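**Dull film on a marble-pattern washbasin cabinet: which pad, and how to rinse without a sprayer?**

*Posted by Ismael Miranda, Monday, November 20, 2023*

The cabinet is a Meireles unit, white with grey-black veining, one piece across the top and down the front lip. The basin is square with tight inside corners. The cabinet was installed in September, and the top has already gone dull in a band between the faucet and the basin. The front face still has its original gloss.

The routine at present is a damp wipe in the evening and a proper scrub once a week. For the scrub I use a sparkly mesh pad of the kind sold for dishes, with a drop of liquid soap. Rinsing is by ladle. The faucet has a fixed spout and does not reach the corners.

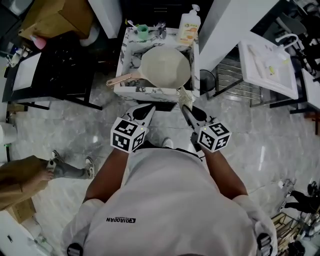

*Washbasin cabinet during cleaning, ladle in the basin.*

What I have tried on the dull band:

- warm water and dish soap, two passes
- a paste of baking soda, left for ten minutes
- Vornberg bathroom spray, undiluted, wiped off after one minute

The paste made a small difference and the spray none that I could measure by eye. I cannot tell whether I am looking at soap residue, which should come off, or fine scratching, which will not. The Meireles leaflet says "non-abrasive cleaners only" and leaves it there.

Points I would like settled:

1. Is the mesh pad too coarse for this finish?
2. Does ladle rinsing leave enough soap behind to cause the film?
3. Is there a test that separates film from scratches?

A close view of the pad material is attached. The metallic look is in the weave, and the surface is ribbed. 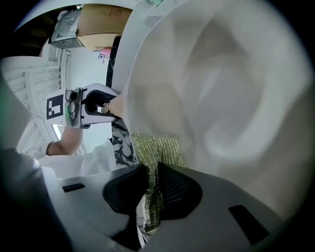

**Bathroom › Surfaces and fixtures › Washbasins**

**Rosângela Magalhães**

Do the test first, as it decides the other two points. Dry the band completely. Put a few drops of white vinegar on a cotton pad and hold it on an area the size of a coin for 30 seconds, then rinse and dry. Use the back edge for this, and skip it entirely if there is any chance the top is real marble, because acid etches marble. A spot that comes up glossy means mineral or soap film. No change means you should look at it with a flashlight held low. Scratches from a pad show up as short parallel or circular lines.

On the pad: those glitter weaves vary a lot. Some are soft plastic thread and do no harm on a hard glaze. Others have a stiff metallized strand that will mark a resin or lacquered top. Rub yours on the shiny side of an old CD for ten strokes. If the CD shows lines, keep the pad for pans.

On rinsing: a ladle is adequate if the water is poured from the back edge forward. Pouring into the middle of the basin cleans the basin and leaves the deck as it was. Take everything off the deck before you start. A cup or a soap bottle holds a ring of soapy water under its base, and that ring dries exactly where you set the thing down.

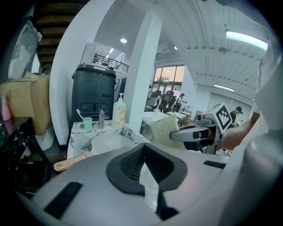 *Ismael's deck: cup left of the faucet, hand soap to the right.*

In this one the cup and the pump bottle are still standing on the deck while the mesh pad is out. Move both to the next counter, wipe, pour, dry with a flat cotton cloth, then put them back. Drying matters more than the choice of soap — an undried deck will haze again within days in a hard water area.

**Wanix_229**

just use melamine sponge, works on everything. mine is white too and no problem

**Ismael Miranda**

Melamine is itself a fine abrasive, so I will hold off on that until I know what the finish is.

I ran the CD test. The ribbed side of the pad left faint lines and the flat side left none. The vinegar spot came up partly glossy, so there is film with probably some scratching under it. Meireles confirmed by phone that the top is cast resin with a gel coat.

The pad is going to the kitchen and I have switched to a cotton cloth. Still open: whether a gel coat can be polished at home with a liquid compound, and which grade. I would rather not remove the faucet to do it.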